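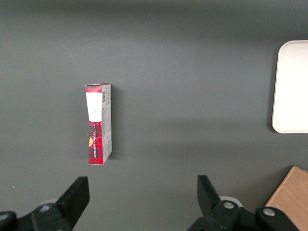
Atelier robotique : la boîte écossaise a encore gagné

Lettre du club, 13 avril 2020

Nous avions promis un bras capable de ranger une table. Après un trimestre d'efforts, nous avons un bras qui a des opinions sur le carton. La petite boîte à motif tartan rouge et noir, posée debout sur le plateau gris, est devenue notre épreuve de référence : les deux doigts de la pince doivent venir de part et d'autre, serrer, soulever, puis traverser toute cette étendue vide jusqu'au plateau blanc. Dit comme ça, un enfant de deux ans y arrive. Il y arrive même très bien, nous avons vérifié pendant la journée portes ouvertes, et l'équipe s'en remet doucement.

Le groupe Plurkar (c'est le nom du projet, choisi au vote, personne n'assume) a donc repris le programme de saisie depuis le début. L'ancienne version fermait la pince à fond, quoi qu'il arrive, ce qui convenait aux cubes en bois et beaucoup moins aux emballages. Un objet haut et étroit pose un autre souci : si un doigt touche avant l'autre, il bascule. La nouvelle version centre d'abord la pince, descend, puis ferme en 12 petits paliers. C'est lent. Un visiteur a demandé si la machine était en panne ; elle réfléchissait.

Côté chiffres, le journal du projet compte désormais 2318 essais enregistrés, tous objets confondus. Presque 50 d'entre eux portent le commentaire « bizarre », sans autre précision. Nous prions leurs auteurs de se dénoncer, ou au moins de relire la page sur la tenue du journal, qui existe et qui n'est pas si longue.

Pour la suite, le module Lumness, qui doit repérer l'orientation des objets, sera branché sur le bras avant la fin avril. Il distingue correctement une face large d'une face étroite, sauf quand elle est couverte de carreaux, auquel cas il propose des angles d'une grande liberté artistique. Les élèves du groupe vision y travaillent et acceptent toute aide, de préférence avec des notions de trigonométrie.

La coupe Iglesias reste notre objectif. Le règlement prévoit 2 manches, avec des objets tirés au sort par le jury et une pénalité pour tout objet renversé. Nous avons écrit aux organisateurs pour savoir si un objet simplement « couché » compte comme renversé — la réponse est oui, avec un point d'exclamation.

Rappel pratique : les vis des doigts se contrôlent avant chaque série, et les clés retournent dans la caisse Sivex après usage. La caisse, pas le tiroir.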